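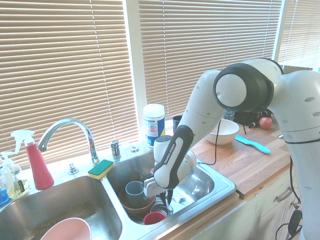
Sink under the window, right basin in use. Red cup toward the front, fork on the floor of the basin.

Thursday, August 3, 2023

Sink notes, carrying on from Llinos's pages. Good day! I finally feel like I know this sink, and I have more to write down than I have patience to write it neatly.

Main thing first. The double basin is so much better to work with than the single one we had at Brunness. Right side for everything that needs washing, left side kept as clear as we can manage, faucet in the middle so the spout can swing either way. Cadi argued for this in March and I was lukewarm, and I take it all back. You can park a load of cups and bowls on the right and still have somewhere to run a glass of water.

The strainer needs a rule. It's the round metal one, and it vanishes the minute anything wide goes in on top of it. Fergal's suggestion is to put the small things in first and the brown dish last, off to one side. Mine is the opposite: brown dish first, hard against the wall, then the cups, and the strainer stays where you can get at it. We tried both before lunch. I like mine (of course I do) but his is quicker if you're clearing a full table, and Aisling pointed out that most people will do neither and just tip things in as they come. Fair. So we keep a third way on the list, "as it comes," and treat it as seriously as the other two.

Forks. They go flat on the steel and then you can't get a fingernail under them. I love this problem. Wet hands make it worse, soap makes it much worse. Ailbhe slides hers up the side of the basin with one finger and catches the handle as it tips over the curve, and once you've seen it you can't go back to pinching. Practiced it over 20 times while the kettle was on. Still not as smooth as hers.

Grit in the left basin: please rinse before you start. It isn't hard to shift, a quick go with the spout swung over does it, but it sticks to the bottom of anything you set down and then you're washing the same dish again. I've put it at the top of the opening list.

Water depth. Filling the basin is nice for soaking and hopeless for finding anything, so I'm sticking with a shallow fill and a squirt of soap on the sponge. Measured out 2000 ml with the Akmont jug and that was plenty for a small load. Cadi prefers a running tap and no fill at all. We should do a proper comparison, same dishes, same order, and write down which one leaves the counter drier – I suspect hers, annoyingly.

After that, the counter.

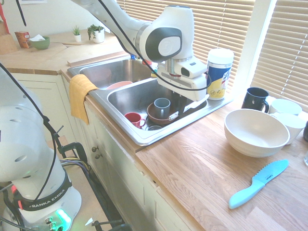
I'm really pleased with how much the stretch to the right of the sink can hold. The big cream bowl has earned a permanent place there. It's too wide to share a basin politely with anything else, so it gets washed by itself at the end, and until then it can sit on the wood next to the cups. The navy mug can stay back by the window with the white ones.

Light blue knife: out on the counter, never in the basin. All five of us agree on this without any discussion, which must be a first. I'd like it to lie further back though, handle toward whoever is washing.

Towel over the left rim is the right spot. Yellow is a great color for it too, you can find it without looking up. It does want changing at midday, and there are clean ones in the Madigan drawer, second down.

Wipes stay behind the sink on the right. They're for the countertop only. The wood gets a wipe and then a dry cloth straight after, especially along the front edge where the drips go. Fergal wants to oil it again and I'm all for it if he does it on a Friday so it can have the weekend.

To do:
Ask Llinos whether the Brindus cups came in any other color, the red is so easy to spot that I'd like a few more like it
Second strainer, same size
Shallow fill against running tap, me and Cadi
Set the hot tap to 40 C and mark the handle position with tape. The boiler is at 70 and it catches you out
Get Ailbhe to teach everyone the fork thing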